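Convocatoria de participantes: prueba cerrada de Nallov para dispositivos móviles

Valtico abre el plazo de inscripción para la segunda fase de pruebas cerradas de Nallov, juego de estrategia por turnos con partidas en línea de hasta 16 jugadores. La primera fase reunió a 1.726 cuentas y se limitó al emparejamiento y al tutorial. La segunda incorpora el modo por equipos, el mapa Bisht y el guardado en la nube.

Publicado: 7/10/24

Objeto de la prueba

Se evaluarán el consumo de batería, la estabilidad de la conexión al cambiar de wifi a red móvil y la legibilidad de la interfaz en pantallas pequeñas. El equilibrio entre facciones queda fuera de esta fase - los comentarios sobre ese punto se archivarán sin respuesta individual.

Requisitos

Edad mínima de 18 años cumplidos en la fecha de inscripción.
Residencia en España, Portugal o Andorra.
Teléfono o tableta de uso propio, con 4 GB de memoria RAM como mínimo y espacio libre para una instalación de 3 GB.
Español escrito suficiente para redactar informes de error.
No haber trabajado en los últimos doce meses para otro estudio de videojuegos móviles.

No se admiten emuladores ni dispositivos con el sistema modificado.

Dedicación

Cada participante jugará un mínimo de seis horas repartidas en cuatro semanas, con una sesión obligatoria por equipos en cada una de ellas. Los horarios de las sesiones se comunican con cinco días de antelación. Quien falte a dos sesiones obligatorias causará baja y su plaza pasará a la lista de reserva.

Los informes se envían desde Nullurer, la herramienta interna de seguimiento de Valtico. Cada informe debe incluir modelo del dispositivo, versión del sistema, pasos para reproducir el fallo y, si procede, captura o vídeo. Los duplicados se agrupan de forma automática. 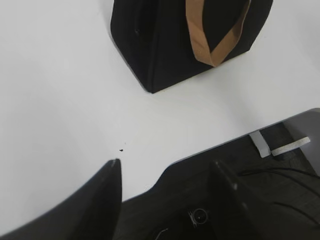 Superficie blanca de la mesa.
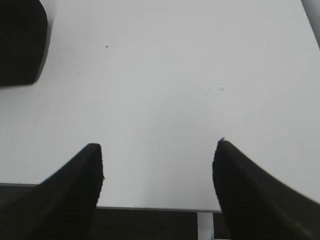 Compensación

La participación no constituye relación laboral. Quienes completen las cuatro semanas recibirán el juego completo en su lanzamiento, moneda virtual equivalente al pase de la primera temporada y mención en los créditos, salvo renuncia expresa. El progreso se borrará al cierre de la prueba.

Confidencialidad

Antes de descargar la aplicación se firmará un acuerdo electrónico. Queda prohibido retransmitir partidas o difundir capturas hasta que Valtico lo autorice por escrito. El incumplimiento supone la cancelación inmediata de la cuenta.

Plazas e inscripción

Se ofrecen 2.185 plazas, asignadas por modelo de dispositivo y, dentro de cada modelo, por orden de solicitud. El formulario está disponible en la sección Pruebas de la web de Valtico. La prueba comenzará en febrero. Las solicitudes incompletas no se tramitarán.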